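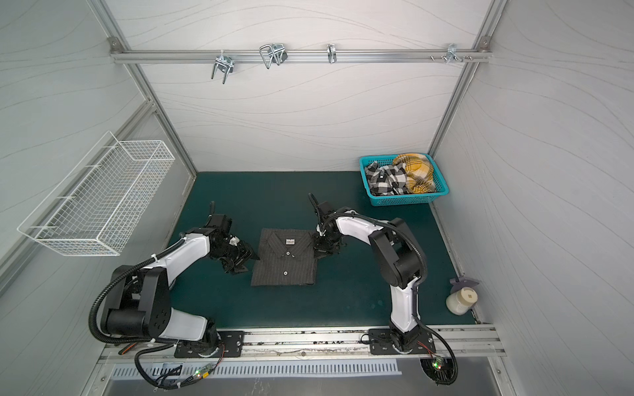 Clothing Swap Returns to Voldale in May

The spring clothing swap will be held in the Arrieta Street hall from 10 a.m. to 2 p.m. Bring clean shirts, pants, coats and children's clothes in wearable condition. Please fold shirts with the collar facing up so the size label is easy to read, and check that all the buttons are there. We can't take shoes, underwear or bedding this time.

You will get one ticket for each item you bring, up to 23. Tickets left over from the fall swap are still good.

The fall swap brought in 537 items. Most of what was left went to the Illano shelter, which is now asking for men's work shirts and winter coats in large sizes.

Tables are set up the evening before. To help with sorting, call Anisa Sitompul at the front desk or leave your name with Kaede Amano. Parking is free behind the hall, with 36 spaces.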